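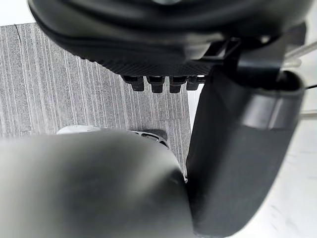
My Horror Movie Night Tips (Kitchen and Living Room Edition)

Every November, once the trick-or-treat candy is gone and everyone else has moved on to holiday movies, I start my second round of horror. I like the goofy kind best, with rubber monsters and a villain who gives a speech. I've been having people over for these nights for long enough that I've worked out how to keep the kitchen from looking like the third act by the time the credits roll, so here's what I do.

Popcorn first, obviously. I make it on the stove in my biggest heavy pot with three test kernels in the oil. When all three have popped, the rest go in, the lid goes on a little crooked to let the steam out, and I shake it every few seconds until the popping slows way down. Salt it while it's hot. Regular table salt slides right off, so I run mine through the spice grinder for a few seconds until it's like powder (popcorn salt is the same thing in a pricier jar). If you want butter, melt it slowly and pour off just the clear yellow part. The milky stuff at the bottom is what makes popcorn soggy.

Leftover popcorn keeps fine overnight in a jar with a tight lid. If it's gone a bit chewy, spread it on a sheet pan and give it five minutes in a low oven. Please don't microwave it, you'll get packing peanuts.

Now, fake blood. I know! But somebody always wants it, either in the punch or on the cupcakes, and I have cleaned up so much of it. Mine is corn syrup, red food coloring, and a spoonful of cocoa powder to take it from cherry to something nastier. Mix the cocoa with a few drops of warm water before it goes in or you'll be chasing lumps forever. Put on an apron you hate. Put down parchment, and more of it than you think.

For stains, speed matters more than what you use. Blot, don't rub. Cold water from the back of the fabric, then a little dish soap, then white vinegar mixed with water if there's still a pink ghost hanging around. Keep it out of the dryer until the pink is completely gone. On my countertop (white, why did I do that) a paste of baking soda and water left on for a while takes care of most of it, but I'd try a hidden corner first if yours is stone.

My friend Shuk-fan Fu taught me the tray trick and I've used it ever since. Everything sticky lives on one big rimmed baking sheet on the coffee table. Dips, punch pitcher, the caramel sauce, all of it. When we did the entire Lundham series in one go, which is a story in itself (we started at 2 in the afternoon and I don't remember how the last one ends), that baking sheet was the only thing I had to scrub.

Speaking of marathons, plan the food around the slow parts. Every one of these movies has a stretch where people wander through a basement with a flashlight, and that's when I put the second batch of snacks in. Frozen pretzel bites take about 18 minutes in my oven from cold, and I start them when the group decides to split up. Works every time! I set the timer on my phone to vibrate and stick it in my pocket, since the oven beeper has wrecked more than one good scare.

Lighting is the thing people fuss over most. Overhead lights off, one lamp on behind the couch, as low as it'll go. It cuts the glare on the TV and you can still find your drink. I put a strip of glow tape along the step down to the kitchen after I took it in socks with a full bowl of salsa. If your screen is dusty, wipe it with a dry microfiber cloth while it's switched off and cool, and skip the glass cleaner.

Couch crumbs! Throw a fitted sheet over the seat cushions before anyone arrives and tuck it deep into the cracks. Afterward, gather up the corners, carry the whole thing outside and shake. I got a dark gray one at the thrift store and it doesn't show a thing.

Last one is for the morning after. Fill the popcorn pot with hot water and a squirt of soap before you go to bed, and wipe the punch rings off the wood while you're at it. Next month I'm doing a creature-only lineup, and I've been promised a recipe for green slime dip, so I'll report back on whether it stains.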